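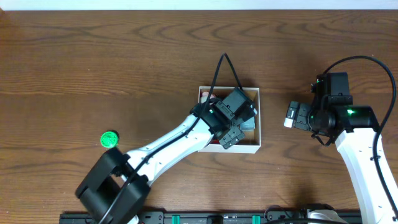 Cajas de cartón para guardar papel: notas de un archivo doméstico

Llevo desde marzo pasando a cajas nuevas los papeles de la familia de mi mujer, Reiko Hosoda: cartas, libretas de cuentas, planos de una casa que ya no existe y 242 fotografías en copia de gelatina. Dejo por escrito los criterios que he seguido, más que nada para no tener que volver a deducirlos cuando lleguen las cajas de Flanda.

El material

El cartón ondulado corriente lleva lignina y suele ser ácido. En contacto directo con el papel lo amarillea por los bordes, primero en la hoja exterior y después hacia dentro. Para el transporte sirve cualquiera. Para guardar uso cartón con reserva alcalina, pH entre 7,5 y 9,5, y para las fotografías sobres sin reserva, porque algunas copias toleran mal el medio alcalino.

El proveedor es Minami. Su modelo mediano mide 405 mm de largo y admite carpetas folio tumbadas sin doblar. El pequeño se queda corto para los planos, que he dejado aparte, enrollados por fuera de un tubo y no por dentro.

El peso

Una caja llena hasta arriba se deforma por la base al cabo de unos meses. He fijado el límite en 8 kg por caja y no apilo más de dos. Si queda hueco, lo relleno con papel de seda arrugado para que las carpetas no se comben. Las libretas van de canto, con el lomo hacia abajo.

El etiquetado

Lápiz 2B en la carpeta, nunca bolígrafo. En la caja, etiqueta de papel atada con cinta de algodón. Probé las adhesivas de Dravitz y en dos semanas se habían levantado por las esquinas; el adhesivo deja además un cerco que no sale.

La signatura tiene tres campos: rama familiar, década y número correlativo. Harish Bhatia me propuso añadir el tipo documental y lo descarté. Obliga a separar cartas que llegaron juntas en el mismo sobre, y ese orden también es información.

El ambiente

El armario está en un tabique interior, a 150 mm del suelo. La humedad relativa se mantiene entre el 45 y el 52 %, con un pico del 58 % la semana de las tormentas. No he puesto gel de sílice.

Quedan por revisar las libretas con grapas oxidadas. Las grapas se retiran abriendo las patas con una espátula fina por el reverso, sin tirar de la cabeza.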